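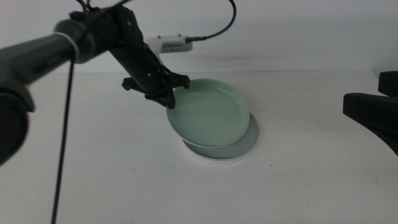 What glue should I use to refix a loose worktop upstand?
A low-modulus neutral-cure silicone, in two vertical beads, with the wall dusted off and primed first.

Home > Forum > Kitchens > Worktops and sealing

Posted by weno_fitter, 19 February 2025

The upstand is 2,792 mm long, 7 mm off the wall at the left end and tight at the right. The plaster is bowed. I have a tube of Brerine grab adhesive left over. Any reason not to use it?

dovetail630
Grab adhesive sets hard. With a gap that size it will shrink and pull the upstand out of line. Neutral-cure silicone, as per the first post. Pack the gap at 200 mm centres.

Ashlar
Disagree on the silicone. It never gets stiff enough to hold a long piece against a bowed wall. I use a hybrid polymer and have had none come back. Packers, yes.

dovetail630
Hybrid is fine until you need to take it off again. Then it brings the plaster with it.

Ashlar
Skim the wall first and you won't need to take it off.

weno_fitter
Skimming is out, the tiles above are staying. Would scribing the back edge work?

sill_and_reveal
Scribing 7 mm off one end leaves you a visible taper on top. Split the difference: scribe 3, pack the rest, cap with a colour-matched sealant. Eide do a decent range of greys. Leave it propped overnight.

weno_fitter
Will do that, with the hybrid at the packers only. The Brerine can go on the skirting.

dovetail630
Prime the plaster whichever you use.

Contact us | Copyright Asach Forums | Back to top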